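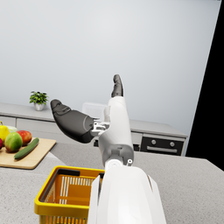
A cozinha simulada: tábua com frutas e legumes à esquerda, cesta amarela perto do braço.

Dicas de cozinha para quem grava demonstrações em casa

Quem me acompanha sabe que esta página começou com dicas de despensa e pano de prato, e de lá pra cá metade das mensagens que recebo passou a ser sobre gravar exemplos pra robô aprender. Tudo bem, adoro! Faço isso há um bom tempo, no canto da sala, de óculos e controles na mão, na cozinha do projeto Skarnivano, que é toda de computador (bancada, fruta, cesta, forno, tudo). Já passei de umas tantas cozinhas diferentes e cheguei a mais de 3000 episódios gravados, muitos deles ruins, e foi com os ruins que aprendi o que está aqui embaixo.

A tarefa que mais me perguntam é a de guardar frutas e legumes da tábua na cesta, então vou falar quase só dela. Serve pra outras também, é só trocar a maçã pelo copo.

Antes de ligar qualquer coisa

Afastem a mesinha de centro. Sério. Na cozinha da tela tem espaço de sobra até a bancada do fundo, e a gente estica o braço de verdade com toda a confiança do mundo e acerta a quina do móvel. Eu marquei o meu lugar no chão com dois pedaços de fita crepe, um pra cada pé, e sempre volto pra eles entre um episódio e outro. Ajuda também a manter a altura do ombro parecida, coisa que eu não levava a sério até comparar uma leva da manhã com uma da noite e ver que o braço chegava à cesta por caminhos completamente diferentes.

Sapato ou meia, escolham um e fiquem com ele. Eu gravo de chinelo.

Calibrem a mão com calma, sobretudo o polegar. O polegar do robô abre bastante pro lado, bem mais do que o meu abre sem doer, e se a calibração sai apertada ele fica encostando na palma o tempo todo e não pega nem limão. O que eu faço é levantar a mão, dedos pra cima, e abrir o polegar até onde for confortável, esperar uma respiração inteira e só então confirmar. Se na tela a mão fica reta e o polegar bem separado, podem seguir. Se o dedo treme parado, tirem a pulseira ou o relógio e tentem outra vez (comigo era uma pulseira de miçanga, levei semanas pra descobrir).

Arrumando a bancada

A bancada pode começar meio bagunçada, e deve! Quando comecei, eu deixava tudo em fila, da menor fruta pra maior, coisa mais linda, e o pessoal do Skarnivano me devolveu a leva inteira. Eram 124 episódios com a maçã no mesmo lugar. O modelo treinado neles ia direto pro lugar da maçã mesmo quando a maçã estava do outro lado da tábua. Foi uma tarde triste, com bolo.

Hoje faço assim: mudo a ordem a cada episódio, viro a tábua um pouquinho a cada punhado deles e, de vez em quando, deixo uma fruta escondida atrás da outra. Repolho ou alface atrás da pera é ótimo pra isso. O pepino eu gosto de colocar na diagonal, porque deitado retinho a mão vem sempre pelo mesmo ângulo.

A cesta também passeia. Um palmo pra lá, um palmo pra cá, mais perto de mim, mais longe. Só tomem cuidado com a alça, que precisa estar deitada na borda antes de começar. Se ela sobe no meio do caminho, as frutas batem nela e a gravação vira uma partida de pinball.

O resto da cozinha eu deixo quieto: a plantinha, o forno, o que estiver lá no fundo. Já existe um sorteio automático que troca cor de parede e luz depois, no Stamow (é o programa que empacota as gravações), e se eu mexer também, viro a noite tentando lembrar o que era meu e o que era dele.

Pegando as frutas, uma por uma

Maçã é a mais fácil, peguem por cima, com os dedos abertos como se fossem desrosquear uma lâmpada. Dá pra aquecer a mão com ela, faço sempre umas duas ou três sem gravar.

Pera engana. A parte gordinha é segura, o pescoço escorrega. Se vocês pegarem pelo pescoço e der certo, lindo, mas eu repito pela parte de baixo também e guardo as duas.

Manga pede mão mais fechada antes de descer. No começo eu descia com tudo aberto e fechava lá embaixo, e o dedo empurrava a fruta pra fora da tábua. Desçam devagar, com a mão já na largura dela.

Pepino eu pego pelo meio. Pela ponta ele gira, bate na borda da cesta e volta rolando pela bancada. Se a cesta estiver longe, viro o pulso durante o trajeto pra ele entrar no sentido do comprimento.

Repolho, alface, essas coisas grandes e redondas: deixem pro final ou pro começo, mas variem. Eu tinha mania de deixar pro final, e o modelo passou a esperar a bancada vazia pra mexer no repolho. Ficava parado, coitado, olhando.

Frutinha pequena na beirada da tábua é a pior. A minha taxa com ela é péssima e não tenho dica boa. Vou com polegar e indicador, bem de ladinho, e rezo.

O jeito de soltar

Soltar merece um capítulo só dele, e eu subestimei isso por meses. Abaixem a mão até dentro da cesta, abram os dedos, esperem um instante e só então subam. Quem joga a fruta de cima economiza um segundo por episódio e ensina o robô a arremessar maçã. Vi acontecer com uma leva de outra pessoa, e na cozinha de verdade do laboratório, com fruta de verdade, a limpeza sobrou pra quem estava perto.

Depois de soltar, voltem a mão pra uma posição alta, mais ou menos sobre o meio da bancada, antes de ir pra próxima. Esse pedacinho de descanso facilita muito a vida de quem vai cortar as gravações em trechos. E tentem não deixar o antebraço parado em cima da tábua. Como a câmera fica na altura da cabeça, o antebraço tampa um pedaço enorme da vista, e se ele tampa a fruta que vocês vão pegar, o modelo aprende a adivinhar.

Errou? Depende do erro

Recebi uma mensagem comprida perguntando se apago tudo que dá errado. Não apago, não! Se a fruta escorregou e eu peguei de novo com calma, fica, marcada como "recuperação". Essas valem ouro. Na última leva grande foram 422 gravações, e 41 tinham alguma recuperação no meio, e pediram que eu mandasse mais.

Apago quando eu espirro, quando o cachorro passa na minha perna e eu dou aquele pulo, quando os óculos perdem o sinal da mão e o braço dá um tranco esquisito. Apago também quando fiquei parada pensando. Pausa de quem está indecisa parece pequena pra gente e ocupa um tempão na gravação.

E apago na hora. Se eu deixo pra depois, esqueço qual era.

Nomes e anotações

Um caderninho ao lado, de papel mesmo. Anoto a hora em que comecei, que cozinha era, onde estava a cesta e alguma coisa estranha que tenha visto. O Flusow, onde subo os arquivos, tem um campo de observações que aceita bem pouco texto, então passo pra lá só o resumo: "cesta à esquerda, pepino diagonal, duas recuperações". Não escrevam "tudo ok", que não ajuda ninguém.

A instrução em palavras vai junto com cada episódio e também precisa variar. "Guarde as frutas na cesta", "coloque a pera na cesta amarela", "tire o pepino da tábua". Eu digo a frase em voz alta antes de começar, meio pra lembrar o que estou fazendo, e já me peguei guardando manga com a frase da maçã na cabeça. Se a frase fala só da pera, é só a pera, e as outras ficam onde estão por mais que dê vontade de terminar o serviço.

Cuidem do corpo

Gravo em blocos curtos e paro pra beber água, esticar o pulso e olhar pela janela. Depois das dez da noite não gravo mais, fico apressada e os movimentos saem duros. O ombro direito reclama primeiro. Uma bolsa de arroz morna (arroz cru num pano de algodão costurado, meio minuto no micro-ondas e vão testando com a mão antes de encostar na pele) resolve quase tudo aqui em casa.

Pra limpar a espuma dos óculos, pano de microfibra levemente úmido e secar à sombra. Nada de álcool na lente! E guardem longe do fogão de verdade, que a minha primeira espuma ficou com cheiro de alho até o fim.

Umas perguntas que chegaram

Me perguntaram se dá pra gravar com a mão esquerda. Dá, mas avisem antes e façam uma leva separada.

Perguntaram também se troco de objeto no meio da sessão. Troco, sim, mas sempre no intervalo entre dois episódios, e confiro se nada ficou enfiado dentro da tábua ou flutuando um dedinho acima dela, que isso acontece.

Sobre o pacote Cheon, que traz panelas e tampas: baixei em junho, ainda estou brigando com as tampas, pegar pelo pegador é um sofrimento e pela borda é pior. Quem já tiver um jeito bom de fazer isso me escreva nos comentários, que eu testo e conto na próxima página.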